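Skirketti Community Hall — minutes of the users' meeting, Dec 6, 2022

Present: hall manager, bookings clerk, and one delegate each from the choir, the pottery class, the Cosen walking club and the after-school group. Apologies from the chess club.

**1. Last minutes**

Agreed with one correction. The side door key is kept in the office, not the kitchen.

**2. Heating**

The boiler was serviced by Casham. The main room now reaches temperature before the first booking, but the back room is still slow. The choir asked for the timer to come on 40 minutes earlier on rehearsal evenings. Agreed as a trial until the end of December. Users are asked not to change the dial by hand — two groups did so last month and the morning class arrived to a cold hall.

**3. Money**

The hall account stands at $2,000 after the insurance payment. The walking club's supper brought in $200. No change to hourly rates before summer.

**4. Tables and storage**

The pottery class reported clay left in the seams of the folding tables and has bought new scrapers. The after-school group asked for shared trays and bins to go back in the tall cupboard after use. Lids have gone missing again. The clerk will put labels on the shelves.

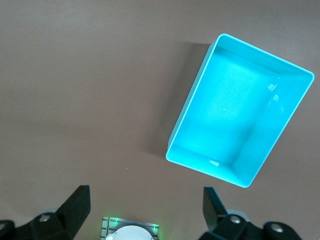
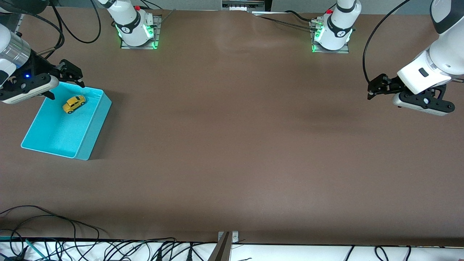
*Item 4: blue bin (first photo); turquoise tray on the brown tabletop (second photo).*

Delegates discussed whether each group should have its own shelf. The choir has very little to store and offered half of its space to the pottery class. Accepted.

**5. Parking**

Cars were left across the Lei Road gate on 3 evenings. The recycling truck could not get in on one of them. A sign will go up, and groups will remind their members.

**6. Kitchen**

The second oven is still out of use. One quote received, a second is due. The dishwasher filter needs cleaning after every large event — instructions are taped inside the door.

**7. Other business**

The walking club would like the hall for a map evening in the new year. The clerk will send free dates. The piano needs tuning, and the choir will pay half.

**Actions**

- Manager: reset heating timer, order parking sign
- Clerk: shelf labels, second oven quote, dates to walking club
- Choir: book piano tuner
- All groups: check at home for missing lids

Next meeting date to be sent by email.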